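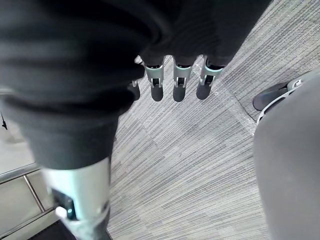
Britt-Marie Strand told us in March that she did not mind handing over the lifting, so long as she was still the one who decided how a shelf ought to look - and much of what we heard over the following weeks at Kukdale was some version of that same thought. We interviewed 13 members of the store staff, most of them more than once, and they were generous with their time, even at the end of a long shift.
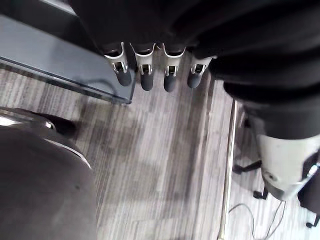
Restocking had always been fitted in between other duties, a few minutes here and there, and it was this loose arrangement that changed most. Staff now set time aside to work next to the robot, and they grew particular about the space it needed. Furniture came up again and again in the interviews, and it is easy to see how it would with a chair and a glass-topped table this close to the hand and its row of dark fingertips. Several people said they had begun to look over the floor before anything else, much as one does before a small child comes to visit.

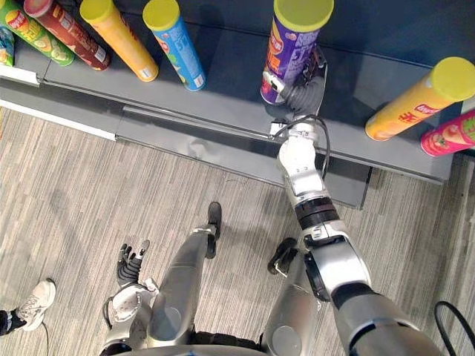
Did the staff feel they had less to do? Most felt they had different things to do, with less bending and a good deal more watching, and the watching tired some of them in a way they had not expected. We return to this in Section 5, where the shift diaries are discussed.
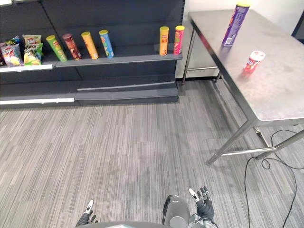 Figure 1. Shelving unit and steel table, with chip canisters on both.

The older staff were, if anything, the more patient observers. They knew the shelves well and were glad to be asked about them, and we owe a good part of our task list to their suggestions.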